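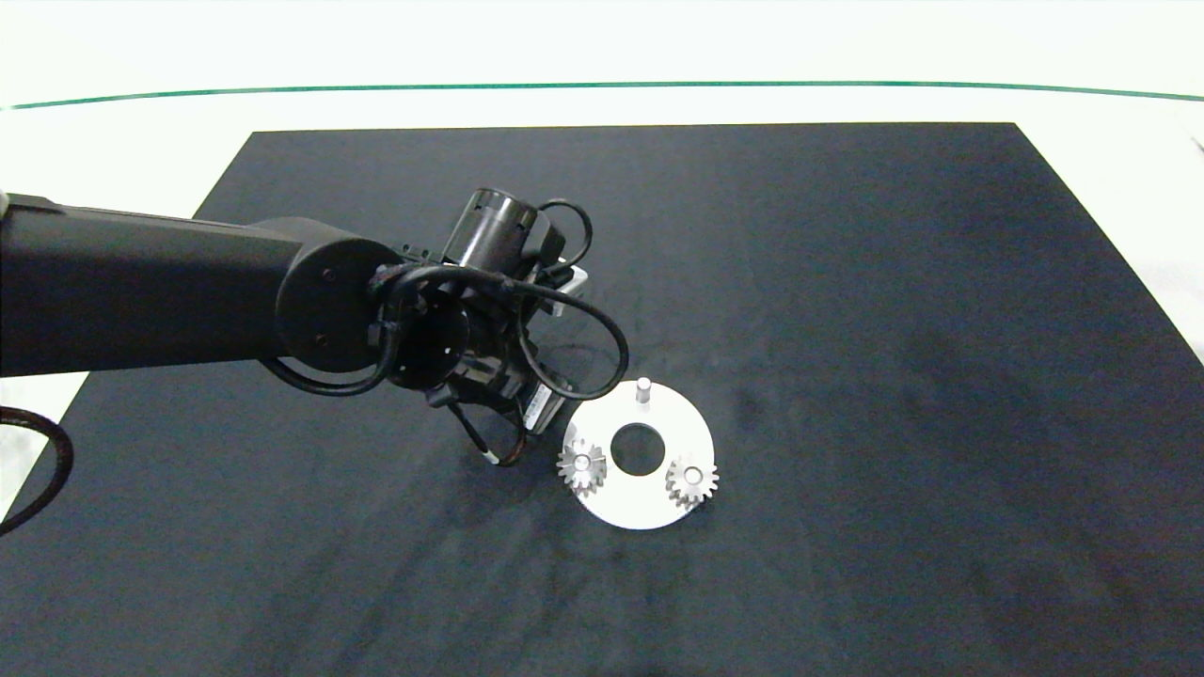 How to Twine a Small Basket from Daylily Leaves

Twining was the first basket technique I ever learned, and I still think it's the best way in! You need no mold, no special tools and no expensive reed. If you have daylilies in the yard, you already have most of what you need, and if you don't, a neighbor will probably be thrilled to let you clear theirs out.

I picked this up at a spring workshop in Fornham, taught by Alcides Magalhães, who learned it from his grandmother and can turn a corner without even looking down. The steps are his. The mistakes I warn you about are all mine.

What you'll need
Dried daylily leaves, a good armful
Round reed for the spokes, cut into 13 pieces as long as your forearm
An old towel
Scissors
A clothespin or two
A blunt darning needle

Preparing the leaves

Gather leaves once they've gone brown and pull away easily. Mine were left over from last fall, and I finally used them up in April. Spread them somewhere airy until they feel papery, then store them in a cardboard box (plastic makes them moldy, ask me how I know).

When you're ready to weave, dip them in warm water, roll them in the damp towel and leave them for about 2 hours. They should bend around your finger without cracking. Soak the reed separately until it's flexible.

Making the base

Lay seven spokes side by side on the table. Weave the other six across the middle, over one and under one, and push everything snug so you have a neat square with spokes sticking out on all sides.

Fold a long leaf in half, a little off center so the two ends don't run out together. Loop the fold over one spoke. Bring the back strand forward over the front one, tuck it behind the next spoke, and repeat. That's twining! Go around the square twice, keeping it tight, then start fanning the spokes out evenly as you go.

Adding a new leaf

When a strand gets thin, lay the tip of a new leaf alongside it and twine with both for a few stitches. Trim the ends later.

Going up the sides

Once the base is as wide as your palm, dampen the spokes and bend them upward. Clip a clothespin at the corners if they flop. Pull a bit harder on the first row here, then ease off. If your basket starts flaring like a salad bowl, you're too loose, but a salad bowl shape is lovely too, so keep it if you like it.

Finishing the rim

Stop while you still have a hand's width of spoke showing. Soak the ends again, then bend each one behind its neighbor to the right and down into the weaving. Use the needle to open a gap. Thread your last two strands back through the row below and snip them close.

Let the basket dry for a few days out of direct sun. It will shrink a little, so nudge the rows down with your fingers while it's still damp.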